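Search articles Go

Prescombe Rugby League Club

Prescombe Rugby League Club is a semi-professional rugby league side based in Prescombe, on the Haslam River. The team plays in the Pralmont Regional League and is known to its supporters as the Ferrymen. Home games are held at Jamum Park, which holds nearly 1165 spectators, with 200 seats in the covered stand on the river side.

History

The club was formed by workers from the Haslam rail yards, who had been playing informal matches on the flats below the town. It entered the second division of the league and spent several seasons there before winning promotion. Its first final, against Pralmont Rovers, ended in a 24–22 defeat after a penalty goal in the last minute.

A split over ground rent later led part of the membership to leave and form Haslam United. The two clubs shared Jamum Park for three seasons, then merged again under the Prescombe name. The merged side kept the older club's place in the competition.
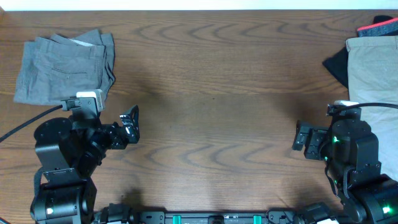
Colors and kit

Prescombe plays in maroon with a gold band across the chest. The away jersey is white. Haslam United's green was used on the collar for one season after the merger and then dropped.

Rivalries

The main rivalry is with Pralmont Rovers. The clubs meet twice in the regular season, and the second match, usually played in June, decides the Bridge Cup. If the points are level over both games, the previous holder keeps the cup.

Junior teams

The club runs junior sides in four age groups. Training takes place on Tuesday at 6 p.m. on the lower field.

See also: Pralmont Regional League; Jamum Park

Last updated: June

Contact | Copyright Pralmont Sports Encyclopedia | Back to top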